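Memory insertion cell: what gets checked, and when

Notes from the Brornari bench, by Uyên Đồng
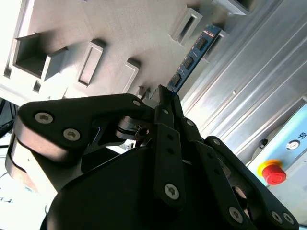 The memory insertion cell has been running on the revised maintenance schedule since May, and two of the other benches have asked for the details. The old schedule was written for the Rotich connector job, where the parts were heavier and the fit was looser. Most of it did not carry over. What follows is the version now taped inside the Jumside cabinet door.

Fingertips. The tips are checked every 120 cycles. Wipe both gripping faces with a lint-free cloth and look for polish marks near the ends. A tip that has started to polish will still hold a module in the air, but the module can rotate slightly when its lower edge touches the slot, and the insertion then stops on the side-load limit. Replace tips in pairs. We tried replacing only the worn one in the first weeks and spent more time on offsets than we saved on parts.

Finger links. All screws on the links get a torque check at the start of the shift. The pivot screws are the ones that move. They should be snug enough that there is no side play at the tip, and free enough that the finger closes by hand with the drive off. If a link binds after tightening, back the pivot screw off and start again; do not let the drive work it loose. Threadlocker goes on the fixed screws only. Someone put it on a pivot in the spring and the whole finger had to come off.

Fixture. Blow out the slots and pockets before the reference run. Dust from the trays collects at the bottom of the slots and raises the seating height enough to trigger a false "seated" signal. Use the hand bulb and leave the air line alone, which has oil in it until the new separator arrives. After cleaning, press down on each corner of the fixture plate. Any rocking means a mounting screw has backed out, and the slot positions have to be taught again once it is tight.

Teaching the slots. The sequence is unchanged, but the approach is slower. Bring the module to the pre-insert position, close to the slot mouth, and stop. Check that the module edge is parallel to the long side of the slot before going further. Look along the slot and then across it — an error in tilt is easy to miss from the operator's side. Save the point, back out, and repeat the approach 3 times. If the repeats do not agree, the trouble is nearly always in the fingers, so go back to the pivot check before touching the saved points.

Force limits. The insertion limit is now 60 newtons, with the side-load limit set at 11. The earlier side-load value was almost double that and let through several modules with scuffed contacts. Expect more stops during the first part of a shift. Clear them from the Uver panel, inspect the module, and log the slot. A slot that shows up twice in the same log should be taught again before the next tray goes in.

Emergency stop. Test it at shift start with the arm clear of the fixture and no module in the fingers. After the reset, the gripper has to be homed before the arm is moved. The controller will accept an arm move without homing, and the open position will then be wrong. A software interlock for this has been requested.

Cables. Check the slack at the wrist at both ends of travel. The ties should hold the cables without flattening them. There is a spare set in the second drawer, already cut to length and labeled.

Still open are the oil separator, the homing interlock, and a proper storage box for matched fingertip pairs, which are currently kept in bags. Changes to the force limits go through me. Corrections to the sheet can be written directly on the cabinet copy, with initials.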